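Ice on Perron Reservoir kills 101 grebes

SUTMONT, 31 December 2021 — A rapid freeze on Perron Reservoir has killed 101 grebes and left others stranded on the ice, according to the Sutmont Water District. The dead birds were collected over three days from the north basin, where open water closed overnight during a spell of clear skies and almost no wind.

The reservoir covers 2733 acres at normal pool. It usually freezes from the shallow south end first, over a week or more, and waterbirds leave as the open area shrinks. This time the deep north basin froze within 30 hours of the wind dropping. District hydrologist Normand Ouellet said the water had already lost most of its stored heat through mixing earlier in the month, so very little further cooling was needed at the surface.
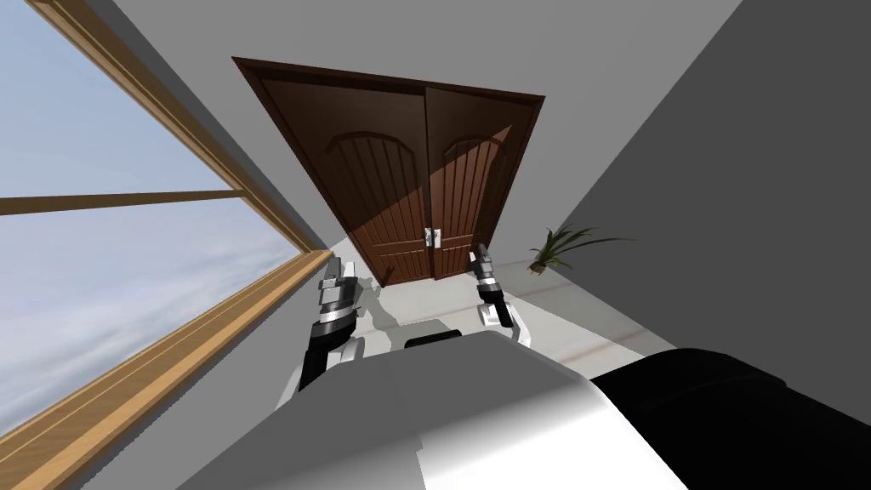
Grebes need a long run across open water to take off. Their legs are set far back on the body, which helps in diving but makes walking difficult and a takeoff from ice close to impossible. Birds caught by a fast freeze keep a small hole open by swimming in it. When the hole closes they are exposed to predators and to freezing of the feet and breast feathers. Most of the carcasses were found within a short distance of former holes, and a smaller number had been taken by eagles or coyotes.

A survey flown before the freeze counted 705 grebes on the reservoir. Field biologist Irena Głowacki, who ran the count, said the figure was high for the season and reflected a large hatch of small fish in the fall. She said it was not yet known how many birds had left before the basin closed. A second flight is planned when cloud cover allows.

Examinations were done on a sample of the dead birds at the district's field station. Veterinarian Diane Landry reported that most were in fair to good body condition, with food in the stomach. She found no sign of lead poisoning or of avian influenza in the sample, although some lab results are still pending. Foot injuries were consistent with contact with ice. Landry said the findings pointed to exposure as the main cause of death, and that starvation did not appear to have played a part. 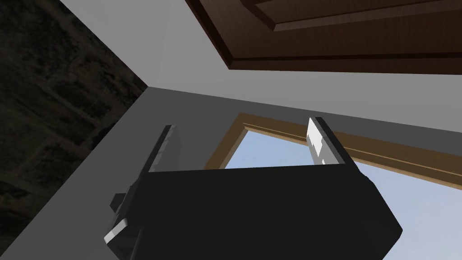

Ice thickness in the north basin is still uneven, and the district has closed the lake to foot traffic. Crews recorded clear, dark ice over most of the area, with white ice only near the inlet, where snow had blown in before the surface set. Clear ice is hard to judge from shore. Like a matte black housing with beveled edges, it shows as one flat dark plane, and at a low angle only the rim picks up a faint gray line. Two crew members turned back on the first morning after drilling test holes near the old boat ramp.

Live birds are being recovered by airboat where the ice is judged too thin to walk on. They are kept indoors, dried, checked for foot damage and released on the Bestel River below the dam, which stays open through the winter. The release point was chosen for its long straight reach, which gives the birds enough distance to take off. Landry said birds with torn webbing would be held longer, and that grebes do poorly in captivity if they are kept on hard floors for more than a short time.

The district board will look at whether an aeration line could hold part of the north basin open in similar conditions. Board member Ginette Sutherland said the existing line at the intake tower was sized to protect the gates and does not clear enough surface to be of use to grebes. A longer line would need a separate power supply and a permit. Ouellet cautioned that bubbling brings warmer deep water to the surface and can cool the whole column further, which may thin the ice well outside the marked area.

The item is on the agenda for the February meeting. Residents who find grebes on roads or parking lots, which the birds can mistake for water at night, are asked to call the field station and to leave them where they are if there is no traffic.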